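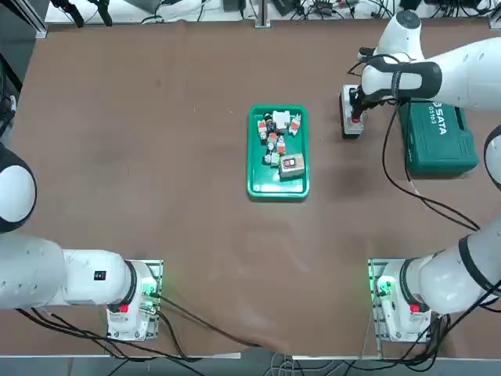 What changes for customers under the new Gremholm parts return program?
Used relays, terminal blocks and small switches can now be sent back to Gremholm for testing and credit, without the original packaging and without a purchase record.

Home | Products | Service | News | Contact

Filed under: Company News, Electrical Supply

2023-08-06

GREMHOLM OPENS RETURN PROGRAM FOR USED ELECTRICAL PARTS

Gremholm, a distributor of low-voltage electrical parts, has opened its return program to all trade accounts. The program was previously limited to panel builders with a service contract. It covers parts rated for control circuits. Main breakers, fuses and any part with visible heat damage are excluded.

Returned parts are sorted by type, cleaned and given a contact resistance test and an insulation test. Parts that pass both are relabeled and sold as tested stock under the Zenora name. Parts that fail are taken apart, and the copper, brass and silver contacts go to a metals recycler.

A trial of the program began in March at the Skidosmont warehouse. During the trial, 267 cartons were received. The most frequent cause of rejection was a cracked housing, followed by worn screw heads on terminal blocks.

"Most of the work is in the sorting," said Nermin Gökçe, service manager at Gremholm. "A mixed carton takes far longer to process than one sorted by part number. The credit rate reflects that."

Credit is issued within 30 days of receipt. Sorted cartons receive the full rate in the published table. Mixed cartons receive a lower rate and may be held until the next test run. Credit can be applied to new or tested stock but is not paid in cash.

Tested stock carries a warranty of two years from the date of sale. The warranty covers replacement of the part only. Each label shows the test date, the measured contact resistance and a batch code. Coil voltage is printed on relays where the original marking can no longer be read.

Shipping labels are available from the account page or from the Kocabaş service counter. Cartons must be closed on all sides and must not contain batteries, liquids or loose wire. Customers outside the delivery area pay their own freight.

The rate table and the list of accepted part numbers will be revised each March. Questions on rejected parts should be sent to Áine Tully, returns desk, with the batch code in the subject line.

Press contact: Taner Gezer, Gremholm

Share 2 | Comments 2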